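Parkbridge Shared Kitchen – Minutes of the House Meeting, 06/08/2018

Place: the kitchen, standing up at first, then sitting once it was clear how long item 1 would take.

Present: most of the second floor, half of the first, and one person who had come in for a yogurt and was counted toward the quorum before she could leave.

Apologies: the ground floor, who sent a note saying they agreed with whatever was decided, provided it was cheap.

**Minutes of the April meeting**

Approved, with one correction. The word "filthy" in item 6 is to read "in need of attention." The author of the word abstained.

**1. The table**

The old table has gone and the new one has been in use long enough for everybody to have a view of it. The choice had been between the Dilitz, which is pale, and the Bunting, which is dark and hides everything. We bought the Dilitz. The secretary would like it minuted that she voted for the Bunting.

It was agreed that the top is handsome. The grain is long and fine, with a run of nested arches in one part that several members have become attached to while waiting for toast. It was also agreed that the finish is a little glossy and throws the light back at anyone sitting on the wrong side at breakfast. Moving the table was proposed. Moving the people was proposed. Neither was seconded. 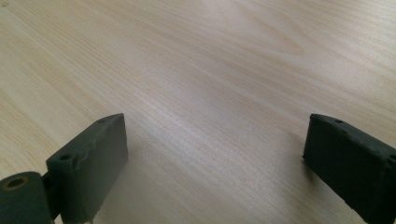
The first floor wanted to know whether a tablecloth would not settle the whole question, glare and crumbs together, and was told that we had not spent 300 dollars on wood grain in order to cover it with gingham. The first floor said it had not mentioned gingham. This was accepted.

Rules for the table, as agreed after some trimming:

- Hot pans go on a trivet. A folded newspaper is not a trivet. A library book is certainly not a trivet.
- Spills are wiped up by whoever spilled, at the time, with the cloth and not with a sleeve.
- No scouring pads on the top.
- Bicycles are repaired outdoors.

A proposal to oil the table twice a year was withdrawn when the proposer read the care sheet, which says not to.

**2. Cups**

The longest item, as usual. The cupboard holds what people left behind when they moved out, and very little of it matches. The handles are the trouble. Cups with handles will not stack, so they get perched on one another, and then somebody opens the door.

The second floor had brought along a white cup for consideration, tall and plain, wide at the top and narrower toward the bottom. It is from the Stikia range. The shape was thought sensible for stacking. Opinion on the looks was divided between "clean" and "dentist."

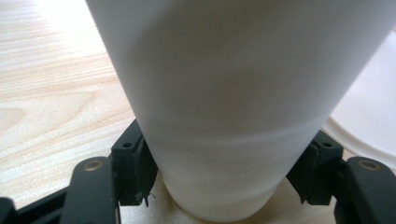

The other point raised was stability. A tall cup with a narrow foot is easily caught by an elbow, and this house has a great many elbows. Against that, it was argued that people who leave full cups near the edge of the table would lose a short one just as fast. The discussion then turned to a particular incident with soup, which is not minuted.

The matter of color also came up. White shows tea stains. Those in favor said this was an advantage, as cups would at last be washed properly. Those against said that they had met the household.

Agreed: to buy one set of the Stikia cups as a trial, and to keep them on the lower shelf. The old mugs stay until the next meeting. Anyone who loves a particular mug should take it to their room before then and love it there.

Carried, with 2 against.

**3. Money**

The kitty stood at 300 dollars after the table was paid for. The cups will come out of that. A request for a milk frother was heard politely.

**4. Draining rack**

Still full. It was full in April. The meeting observed a short silence in front of it and then emptied it, which took less time than the discussion in April had. One lid fits nothing we own and has been put on the windowsill for claiming.

**5. Any other business**

Someone is cutting bread without a board. The someone in question asked how this was known, and the matter was considered closed.

The shelf labels are peeling again. New ones will be written by a person with legible handwriting, once one is found.

The yogurt had meanwhile been eaten by a third party. An apology was given and a replacement promised by the weekend.

**Actions**

- Second floor: order the cups.
- First floor: two trivets, neither of them gingham.
- Secretary: pin the table rules by the door, at reading height.
- Ground floor: attend.

Next meeting when the cups have arrived, or when one has been broken, whichever comes first.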